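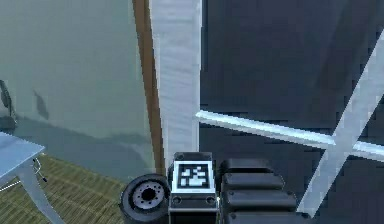

Subject: Re: [sim-practice] Marker rules for rendered scenes, draft 3

Dear all,

Thank you for the new draft. I have put my comments under the quoted part.

> 4.2 Every unit in a rendered scene shall carry one square marker on
> a flat face, with a white border on all four sides.
> 4.3 Each scene shall be rendered at one light level. Teams should
> submit 300 views per scene.

On 4.2 I agree. At Puvgate we also put the marker on the front face of the unit, and we keep the white border thick. I would like the text to say how thick it must be, as a share of the marker width. "A border" alone is too open.

On 4.3 I have a doubt. One light level is easy to check, but our rooms are dim and the marker must be read there too. Could we ask for two levels, one normal and one dim, and keep the total at 300?

Also, the draft does not speak about loose cables near tables. In the Clendivberg rules they must be modelled, even the thin ones. I propose we take the same wording as 4.4.

A small thing: in the annex, the maximum viewing angle is given as 90 degrees. From there a flat marker cannot be seen at all. Is it a typing mistake?

I can send a corrected text before the end of May.

With kind regards,
Puvgate simulation desk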